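面包变硬,是因为“干了”吗?

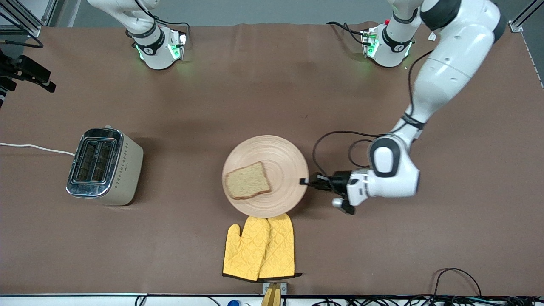
圆木盘上的一片面包,外皮颜色深,里面颜色浅。

很多大人会告诉你:面包放久了变硬,是因为水分跑掉了。这句话听起来很有道理。毛巾晾干会变硬,泥巴晒干会变硬,面包当然也一样嘛。

可是,听起来有道理的话,不一定就是对的。这篇文章想请你跟我一起怀疑几件关于面包的“常识”。怀疑不等于抬杠。抬杠的人只管说“不对”,怀疑的人会接着问:“你怎么知道的?我们能不能试一试?”

先从面包皮说起

你有没有听过这句话:“面包皮最有营养,不许剩下!”

我小时候听过许多遍,还听过另一个版本,说吃面包皮头发会变卷。我吃了很多年面包皮,头发到现在还是直的。当然,只有我一个人的头发,证明不了什么。也许别人吃了真的会卷呢?不过要让我相信,得有人拿出比“我奶奶说的”更好的理由。

面包皮和面包心,本来是同一团面。进烤箱的时候,外面和里面没有分别。那为什么出来以后颜色不一样?

烤箱里的热是从外面往里走的。面团表面最先变热,水很快变成水汽跑掉,表面就干了。干了以后,温度才能继续升高,升到比开水还烫得多。这时候,面团里的糖和蛋白质会发生变化,变出金黄色、棕色,还有那种一进面包店就能闻到的香味。这个变化有个名字,叫“美拉德反应”。名字不用背,记住它需要很高的温度就行。

面包心就不同了。里面一直有水,有水的地方,温度很难超过开水的温度。所以面包心熟了,却没有变成棕色。

那么,面包皮到底是不是更有营养?烤的时候,皮里会多出一些新的东西,有人说其中有的对身体好。可是同时,高温也会让一部分原来的营养减少。两边一加一减,很难说谁赢。如果有人拍着胸脯告诉你“皮的营养比心多好几倍”,你可以客气地问一句:是谁量的?量的是什么面包?

棕色的面包一定更健康吗?

再看看颜色。有的面包心是白的,有的带一点棕色,还有深浅不一的小斑点。

一粒小麦由三个主要部分组成。最外面是麸皮,像一件外套;里面最大的一块是胚乳,白面粉主要就是它磨成的;还有一个小小的胚芽,新的麦苗会从那里长出来。全麦面粉把三个部分都留下了,所以颜色深一些,吃起来也粗一些。麸皮里有很多膳食纤维,能帮助肚子好好工作。

到这里为止都没问题。问题出在下一步:很多人看到面包是棕色的,就认定它是全麦的。

你想想,还有什么东西能让面包变成棕色?红糖可以,糖浆可以,可可粉可以,麦芽粉也可以。白面粉加一勺颜色深的糖浆,烤出来照样是棕色的。面上再撒几粒麦片,看着就更像了。

光看一片面包,我没办法告诉你它是什么面粉做的,只能说“看起来像”。想知道答案,要去看包装背后的配料表。配料表通常有一个规矩:用得多的写在前面。如果第一个写的就是全麦粉,那它里面的全麦粉比别的每一样都多。如果第一个是小麦粉,全麦粉排在很后面,那你就知道,包装正面那个大大的“麦香”两个字,只是两个字而已。

人类吃面包有多久了?

有些书上写着:某某人在某某年发明了面包。看到这样的句子,请你把眉毛抬起来。

面包比文字还老。最早烤面饼的人不会写日记,因为那时候还没有字可以写。我们知道的事情,是考古的人从古老的火坑里找到的,他们在里面发现过烧焦的碎渣。3,000年前的人当然早就在吃面包了,在那之前很久很久,也已经有人吃了。至于第一个是谁,没有人知道。

有一个故事你可能也听过:古时候有个人忘了把面团收好,放了一夜,面团自己鼓了起来,于是就有了松软的面包。这个故事很好听,也有可能发生过。空气里和面粉里本来就有酵母,放着不管的面团真的会慢慢发起来。但是没有谁当时站在旁边看着,所以我把它放在“也许”那个抽屉里,没有放进“知道”那个抽屉。

面包里的洞是谁挖的?

拿一片面包凑近看,面包心上有许多小洞,有大有小。

这些洞是气泡留下来的。酵母是一种活的、非常小的东西,小到要用显微镜才看得清。它吃面团里的糖,放出一种气体,叫二氧化碳。面团又黏又有弹性,像好多个小气球挤在一起,把气体关在里面。面团鼓起来,送进烤箱,气球的“皮”被烤硬了,洞就留下了。

有人说:“洞越大,面包越好。”这又是一句值得怀疑的话。大洞的面包嚼起来有意思,可是你往上面抹果酱试试?果酱会从洞里漏到你的裤子上。小洞的面包抹果酱就方便多了。好不好,得看你要拿它做什么。

现在回到硬面包

好了,最开始的问题还没有回答。面包变硬,是因为干了吗?

如果完全是因为水跑掉了,那把面包封得严严实实,它就应该一直软下去。可是你把一片面包装进袋子,扎紧,过几天再捏捏,它还是会比原来硬一些。袋子里的水没有跑出去多少呀!

原来,面粉里有很多淀粉。烤的时候,淀粉吸了水,变得松松软软、乱糟糟的。面包凉下来以后,淀粉又慢慢排整齐,靠得越来越紧,面包就变硬了。水分跑掉也会让面包变硬,这一点大人没有说错。他们只是说了一半。

更奇怪的是,冰箱的冷藏室会让这件事变快。许多家庭把面包放进冷藏室,以为能让它更新鲜。它确实不那么容易发霉,但也更快变硬。冷冻室就好多了,那里太冷,淀粉几乎动不了。

你可能会说:“你让我怀疑别人,那我为什么要相信你?”

问得好。请你也怀疑我,然后做下面这个实验。

试一试:三片面包

你需要同一袋里的面包3片,干净的保鲜袋3个,一支笔。

在袋子上分别写“桌上”“冷藏”“冷冻”。每个袋子装一片,把空气挤出去,封好。然后把它们放到各自的地方。

过两天,把三个袋子都拿出来,在桌上放到一样的温度再比。这一步很要紧!冻过的面包刚拿出来当然是硬的,那是冰的缘故,马上就去捏可不公平。

请一个不知道袋子上写了什么的人来捏。你把字遮住,让他按软硬排个顺序。为什么要遮住?如果他先看见了“冷藏”两个字,又刚好读过这篇文章,他的手指可能就会帮他的脑袋说谎。人都会这样,科学家也会。

把结果写下来。要是和我说的不一样,先别急着擦掉。你可以换一种面包再做一次,也可以想一想是不是哪个袋子没封紧。只做一次的实验,我自己是不太放心的。

实验用过的面包,摸来摸去已经不干净了,就不要再吃了。

长毛的面包,切掉一块还能吃吗?

最后一件事,这件事请认真对待。

面包上长出绿色或白色的毛,那是霉菌。有人会把长毛的地方掰掉,剩下的接着吃,还说:“我吃了这么多年都没事。”

“我没事”这句话,和我那个“我的头发没有卷”是一样的,只讲了一个人的事。霉菌露在外面的毛只是它的一部分,它还有很细的丝,能伸进面包里面,眼睛看不见。面包又软又有很多洞,细丝走起来很方便。所以长了毛的面包,整片都别吃,也别凑上去闻。同一个袋子里的其他几片,也一起扔掉。

至于怎么让硬面包重新变软,办法是有的:没有发霉的硬面包,请大人帮忙烤热一下,淀粉遇到热又会松开。不过要趁热吃,等它凉透了,还会再硬回去,而且常常比原来更硬。

这个也可以试。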